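Chapter 6
Tables for Shared Work

In this chapter we study the table as a piece of furniture for more than one person. In the chapter before, we looked at the desk, which is made for a single user and is measured from his or her body. A shared table is more difficult. The people who use it are not the same size, they do not stay the same time, and they often need to reach the same thing.

We will begin with length, then go on to height, and at the end we will discuss the surface. Students who did not yet complete the drawing of the Clerunham reading room should do it before section 2, where it will be needed again.

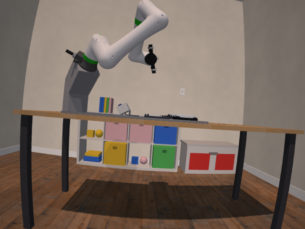
Length is the first decision, and many beginners take it from the room. They measure the wall, subtract the space for walking, and draw what remains. Yufang Feng, who taught this course before me, asked her students to start from the seats instead. A long wooden table like the one in the illustration, in a plain room, can look generous on paper, but its length says little about how many people can work at it. What matters is the width of one place. In the exercises we use 90 centimeters for a person who writes and has open books on both sides.

Height is less free. Most people can adapt to a table that is a little too low, but with one that is too high the shoulders are lifted and become tired before noon. In the Skemel workshop, Valtteri Turunen and Zixuan Lei kept one height for all tables and changed the stools. Compare their solution with the drawings of Chunhua Deng in section 2, where the legs are adjustable.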